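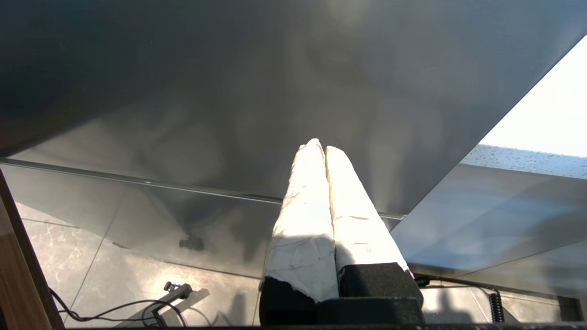
Fig. 3-A. Dark grey panel and edge strip, with veined floor tiles beyond.

Kitchen > Care and Use > Section 3 > Washing Up by Hand

Overview Surfaces Sink and Tap Washing Up Drainage Spares

We use cookies to remember your language and chosen manual. Accept / Settings

3. WASHING UP BY HAND

This section covers the washing and rinsing of bowls, plates and small utensils in the Dristetti single-basin sink, as fitted in the Warkau kitchen. It also covers the Mandico tap and the surfaces next to the basin. For the dishwasher, see the separate booklet. For blocked drains, see Section 4.

3.1 Before use

The basin is brushed stainless steel, mounted under a white speckled quartz worktop. It has no integral draining area. Rinsed items are placed on the worktop beside the sink, on a mat or folded cloth. The mat is not supplied.

Before washing up for the first time:

1. Remove any protective film from the basin. Start at a corner and pull slowly, keeping the film low and flat against the steel.
2. Wipe the basin with warm water and a little washing-up liquid. Do not use scouring powder.
3. Rinse the basin and check that water runs freely through the strainer.
4. Open the tap fully for a short time and look under the sink for drips at the supply hoses and the waste joint. Tighten by hand only.
5. Close the tap and dry the area underneath with a cloth. Inspect it again the next morning.

Note: A faint grey deposit on the cloth after step 2 is left over from polishing. Repeat the step until the cloth stays clean.

CAUTION: Do not stand a hot pan on the quartz worktop or on the dark grey panel. Use a trivet.

3.2 Preparing the items

Scrape food remains into the bin with a soft spatula. Do not push them down the strainer. Kitchen paper may be used for oily bowls and goes in the bin afterwards.

Sort the items by material. Glazed white bowls and plates can be washed together. Plastic bowls should be washed first, in clean water, as they take up grease from water that has already been used. Any item with a hairline crack should be set aside.

Fill the basin or a separate washing bowl with warm water. Eight litres is sufficient for an ordinary load. Add the washing-up liquid after filling if a low foam is wanted, or before filling if a high foam is wanted. The cleaning effect is the same.

3.3 Washing

1. Hold the bowl by the rim and lower it into the water at an angle.
2. Wipe the inside from the centre outwards with a soft cloth or sponge.
3. Wipe the rim all the way round, on both faces. Dried food collects on the underside of a rolled rim and is easily missed.
4. Turn the bowl over and wipe the base, including the foot ring if there is one.
5. Lift the bowl out and let the foam run off before rinsing.

Keep knives and peelers out of the water until the bowls are finished.

CAUTION: Wet glazed ware is slippery. Keep the bowl low in the basin at all times. A bowl dropped on the steel may chip, and chips can score the brushed finish.

3.4 Rinsing

The rinse is carried out under running water, with the bowl tilted. A level bowl fills up and holds the foam in the middle, and when it is tipped out the foam is left behind as a ring.

1. Move the spout to the side of the basin away from the bowl. Open the tap to a thin stream.
2. Tilt the bowl so that the inside faces the stream and the lower rim points towards the strainer.
3. Bring the upper rim under the water and let it spread down the inside.

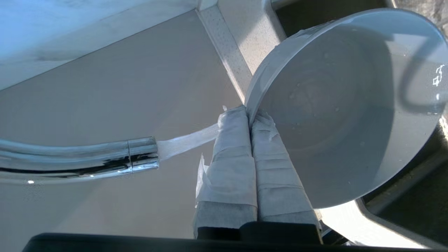
4. Turn the bowl slowly, keeping the stream on the rim, until the whole inside has been covered. Three turns are normally enough for a bowl with a shallow, smooth interior.
5. Rinse the outside in the same way, then the base.
6. Close the tap and hold the bowl still until it stops running and only drips.

Small droplets left on a glazed surface are normal and may be left to dry. If the water draws back into large patches with dry edges, grease is still present. Repeat 3.3 with fresh water.

Note: A stronger stream does not shorten the rinse. It splashes off the inside curve of the bowl and wets the tiles behind the sink.

If the stream breaks up, leans to one side or becomes flat and uneven, clean the tip of the spout. Close the tap, wipe the outlet with a cloth dampened with white vinegar, wait a few minutes and run the water again. Rinse all vinegar off the chrome and off the worktop.

3.5 Plastic bowls and plates

Coloured plastic ware is washed as described in 3.3, with the following differences:

- Water should be warm, never boiling. Boiling water may warp thin walls.
- Use only the soft face of the sponge. The rough face leaves a dull area that holds stains.
- Bowls with rounded square corners need a separate wipe along each corner. The bowls in the Stüber set have four, and a circular wiping motion passes over them.
- Stains from tomato or turmeric can be treated with a paste of bicarbonate of soda and water. Leave it on overnight and rinse.

A light bowl is easily pushed aside by the stream. Keep hold of it until the tap is closed, and hold it on its side above the strainer to keep the run-off away from the front of the basin.

Soft tissue or a folded cloth can be used to loosen a film inside the rim while the water runs. Tissue must be removed before it breaks up. Shreds of wet paper will pass the strainer holes and collect in the trap.

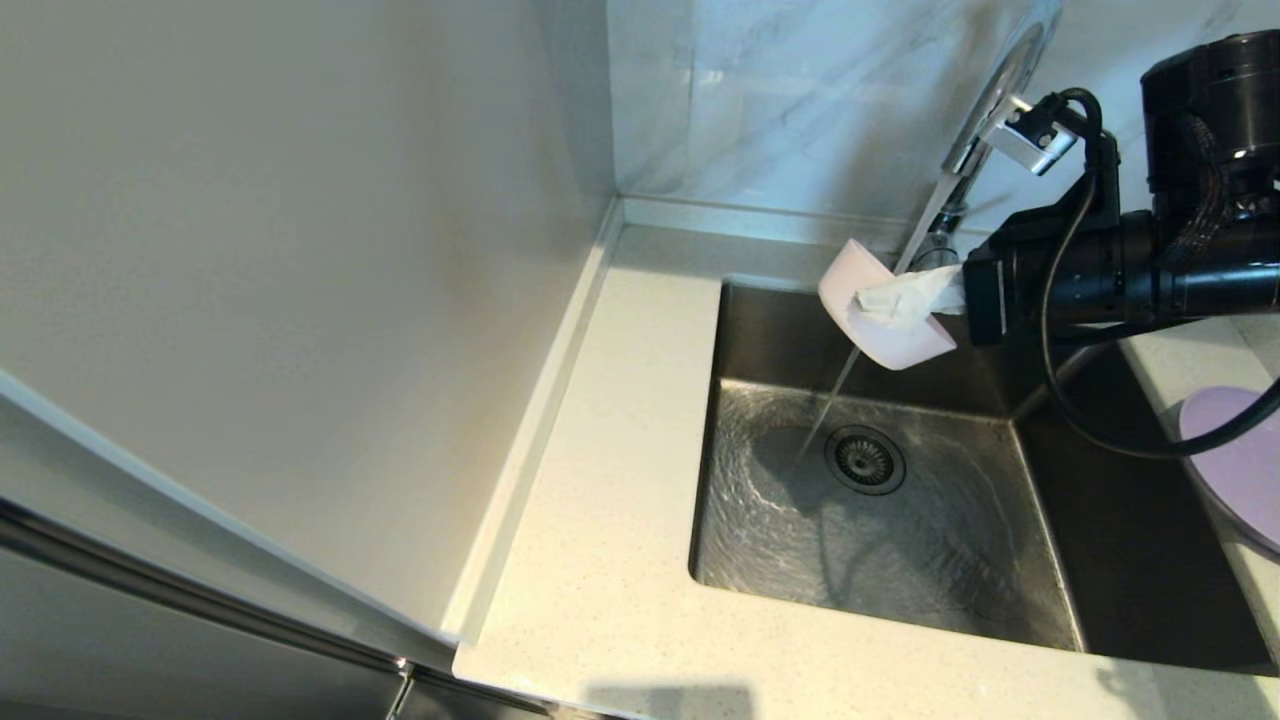 One user has written in to say that pink bowls from the Stüber set still felt greasy after a full rinse, and that the fault went away only when they were washed ahead of the frying pan. She asks whether the order of washing ought to be printed on the box.

The order is given in 3.2 and applies to all plastic ware. It will be added to the leaflet at the next printing. If the bowls already feel greasy, wash them again in fresh warm water with twice the usual quantity of washing-up liquid, leave them to stand filled, and rinse as in 3.4. Do not use solvents or oven cleaner.

3.6 Drying and putting down

1. Place each item on the mat with its opening downwards and one edge slightly raised, so that air can enter.
2. Place plates flat only if they are to be dried by hand at once.
3. Keep items clear of the worktop edge.
4. Do not stack bowls until they are dry inside and out. Damp plastic bowls tend to stick together and can develop a stale smell.

If bowls have stuck together, run warm water over the outer one and cold water into the inner one, then twist. Do not lever them apart with a knife.

3.7 Cleaning the basin after use

1. Lift out the strainer and empty it into the bin. Refit it with the flat side up.
2. Run the tap and guide the water round the walls by hand, working towards the drain.
3. Wipe the walls and floor of the basin along the direction of the brushing.
4. Dry with a clean cloth. In hard water areas this should be done after every use.
5. Dry the spout from the top of the curve to the tip.

A thin film of water may circle the drain for a short time after the tap is closed. If standing water remains on the floor of the basin, check the strainer first, then the trap (Section 4).

CAUTION: Do not use bleach, silver dip or wire wool on the basin or the chrome. Damage caused by these is not covered.

3.8 Surfaces next to the sink

Quartz worktop: wipe with a damp cloth and dry. Pay attention to the inner edge above the basin, where splashes run down and dry as white lines.

Marble-patterned wall tiles: wipe splashes the same day. Avoid acidic cleaners on the joints.

Dark grey panel: wipe with a microfibre cloth, barely damp, and dry at once. Smears show most clearly in side light. Clean the metal edge strip with the corner of the cloth. Do not spray cleaner directly on to the strip, as liquid may creep behind it.

Floor tiles: mop up drips promptly. Wet tiles are slippery.

3.9 Periodic checks

Every three months, remove the strainer and wash it in hot water with a brush. Inspect the seal beneath for hardening or splits. Check that the tap does not rock at its base. Replacement seals for the Dristetti basin and outlet inserts for the Mandico tap are listed under Spares. Quote the code stamped on the underside of the strainer when ordering.

Previous Contents Next: Drainage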